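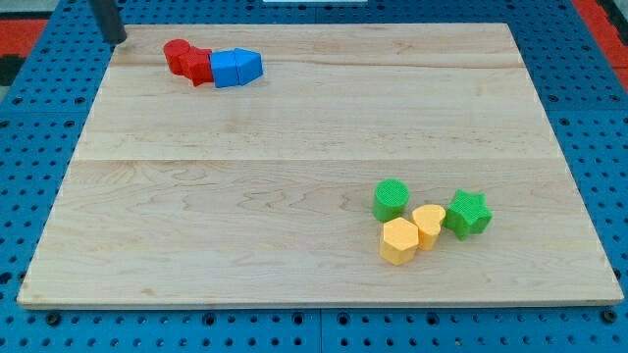 Two years of boards and one small shop

Filed under: Makers & Shops

The owner of Skostari began with shoe repair, and the old name is still on the door. Today the shop sells mainly boards for the kitchen, glued from planks of light wood. I visited in May, when the street outside was closed for road works and few customers came in.

"I was tired of glue on leather," she told me. "So I changed to glue on wood. My husband laughed very much."

The first winter was difficult. She had ordered 800 planks from a sawmill called Usik, and a part of them had dried badly. "They were bent like a spoon. I could not send them back, I had signed the paper. We heated the house with them until March."

Now she buys smaller amounts and lets the planks rest for three weeks in the workshop before she touches them. She turns them on the table for a long time, looking at the grain, and only then marks the edges with a pencil. I asked if customers notice this work. "Some people want the seam to be invisible. I tell them that a board is made from pieces, and it is allowed to show."

Last year she sold 752 boards, most of them through Westo, a kitchen shop in the next town. Westo wanted her to add handles and a printed logo. She agreed to the handles for one model, Picard, and refused the logo.

About care she is strict. No dishwasher, oil when the surface looks grey, and always dry it standing up. Her own board at home has a burn from a pot. "I was on the telephone," she said.

In autumn she will take an apprentice for two days a week. The shoe machine is still in the back room, and she repairs heels for the neighbours if they ask before noon.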